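**Progress note for the Gester program office, March**
Prepared by Kamala Thomas, Clorkon cell

We asked to move the towel task to unattended running this quarter. I'm withdrawing that request.

The log shows 2545 attempts and the software marked 276 of them as failed. I don't trust the second number. The grip check reads finger current only, so a hand that closes on its own housing scores the same as one holding cloth. Unnithan, who supplied the check, calls this a tuning issue. I have yet to see a tuning change that fixes it.

The safety matter is separate. On 2 runs the right arm kept pushing down after the stop command, with the hand on the glass tabletop. Nothing broke. Flelora's report blames a delayed message and recommends a software patch. It doesn't explain why the force limit, which shouldn't depend on that message, stayed quiet as well.

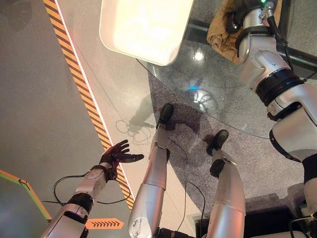
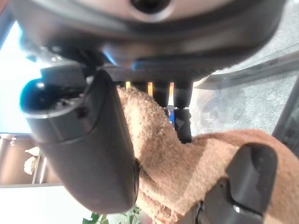
Until that is answered, the arm runs at reduced speed with a person at the hardware stop. I've also asked for the raw force logs, which Flelora has so far sent only as charts.

Spending this period was $3799, mostly cables and a replacement wrist sensor. I'd hold the next payment to Flelora until the logs arrive.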